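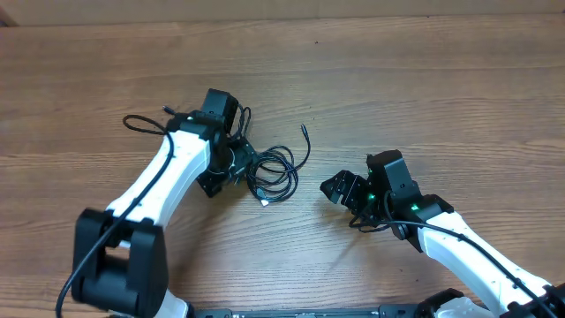
I have spent the better part of July learning how to keep two robot arms in good working order, and since a few of you asked what that involves day to day, I thought I'd sit down with a glass of iced tea and tell you. (Fair warning, I ramble.) The pair is called Kita, both of them, like one animal with two necks, and they share a long black rail at the near side of my big wooden table. The arm on the right is the well-behaved one at the moment, with its two green lights on and its cable running neatly back along the top of the white link. The left one is my project, and the heap of thin black cable next to its wrist is pretty much the whole subject of this post.

A cable on an arm like this has a hard life. Every time the wrist turns, the cable has to turn with it, and if there's too little slack it tugs at the plug, and if there's too much it flops down and gets caught in the fingers. I had too little. For a couple of weeks the left gripper would go limp in the middle of a move, then come back to life when I wiggled something, and of course I blamed the software first. I spent two whole evenings reading error logs! Finally my friend Gyula Lengyel, who repairs sewing machines and has very little patience for logs, told me on the phone to hold the plug still with my finger and run the same move again. It ran perfectly. I was a bit embarrassed and also delighted, because a bad plug I can deal with.

So I ordered new cable from Prodstead, longer than before, and I've been working my way down the arm. The order I've settled on is this:

- Power off at the wall, then wait a bit before touching any plug.
- Bring the wrist by hand to the position where the cable has to reach farthest, and leave it there.
- Plug in at the wrist first, leave a loop, and only then lay the cable down along the link.
- Tie it loosely. Bend everything through its full range, both ways, before pulling any tie snug.
- Plug in at the base last.

That fourth one cost me a bag of ties. I would pull them nice and tight with the arm folded, feel very pleased with myself, stretch the arm out and hear them creak. Gyula says to leave room for a pencil under each tie, and I've been using an actual pencil ever since. It lives on the windowsill now.

Once the cabling is in, I set the zero position again, which I used to skip and shouldn't have. Handling the wrist that much can nudge things, and after my first attempt the left fingers were closing a good 2 millimeters off to one side. You wouldn't think that would matter, but Kita's main job is sorting seed packets for our garden swap, and a paper packet picked up by its corner just swings around and drops. My test is 200 open-and-close cycles with nothing in the fingers, then another 300 with a packet, and I stay in the room for all of it with a book. If the gripper goes limp even once, I start again at the wrist plug.

The other regular chores are small. I go over the screws along the links every six weeks with a hand driver, never a power one (I stripped one that way in the spring and Filippos Ververidis had to talk me through getting it out, which took most of a Greek coffee and a lot of sighing on his end). I wipe the finger plates with a dry cloth, and I look under the rail, where crumbs of potting soil seem to gather no matter what I do.

Filippos wants me to switch the whole thing over to the flat ribbon cable he uses on his own arm, Skiritz, and he may well be right. His never seems to snag on anything. But I've got all this round cable already paid for, and I'd like to see how it holds up through the fall before I start over. If any of you have run ribbon through a wrist that turns as much as mine does, please leave me a comment and tell me where you put the slack, because that's the part I can't picture.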